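Receptor de banda aérea Gosach Kendham: mi opinión después de un mes

Publicado el 9/5/25 por Sandrine Lefèvre

Compré este receptor con una intención muy concreta. Escribo de vez en cuando sobre accidentes e incidentes de aviación para un boletín pequeño, y estaba cansada de leer en las redes transcripciones de conversaciones entre piloto y torre que cada persona copia de otra, con errores nuevos cada vez. Quería escuchar yo misma cómo habla una torre en un día normal, para entender mejor después los informes oficiales, que son largos y no explican este lenguaje.

El Kendham cuesta 99 euros en la tienda de Grutgate y llega con una antena corta, un cable de carga y un manual en cuatro idiomas. El español del manual es peor que el mío, lo digo con cariño. La página sobre la memoria de canales la tuve que leer en francés para comprenderla.

La recepción me ha sorprendido para bien. Vivo a unos 24 kilómetros del aeropuerto, en un tercer piso, y desde el balcón oigo a los aviones en aproximación con mucha claridad. A la torre la oigo bastante menos, lo cual es normal, porque la antena de la torre está en el suelo y entre ella y mi casa hay una colina. Dentro del piso el resultado baja mucho: en la cocina solamente hay ruido, y en el dormitorio depende de la hora.

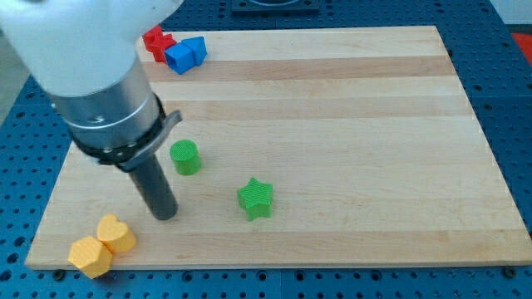
La tabla de madera clara, con el cilindro verde y las piezas amarillas.

El aparato guarda 90 canales. Para mí son demasiados, he usado nueve. Lo que me falta es poder darles un nombre: en la pantalla aparece solo la frecuencia, y yo tengo que mirar un papel pegado detrás. Mi amigo Killian Tanguy, que tiene el Athumani desde octubre, puede escribir «torre» o «aproximación» en el suyo, y le envidio esta función cada vez que me lo presta. El Athumani, en cambio, pesa más y su batería no le llega a la noche. La mía dura una tarde larga de escucha sin problemas.

El silenciador de ruido —la rueda pequeña, al lado del volumen— es demasiado sensible. Si lo subo un poco, pierdo a los aviones lejanos; si lo bajo, el soplido no me deja leer. Al final lo dejo abierto y me pongo auriculares. El altavoz es correcto para voz, un poco metálico.

Quiero añadir una cosa que no es del aparato. En algunos países escuchar estas frecuencias está limitado o prohibido, y grabar o publicar lo escuchado puede estarlo también. Infórmense antes de comprar. Yo no publico nada, tomo notas de vocabulario y nada más. Y cuando ocurre una desgracia, me parece que las familias merecen esperar el informe y no la interpretación de un aficionado con una radio.

Lo recomiendo a quien vive cerca de un aeropuerto y tiene balcón o terraza. A quien vive lejos, no. Le doy un siete sobre diez, y sería un ocho con un manual bien traducido.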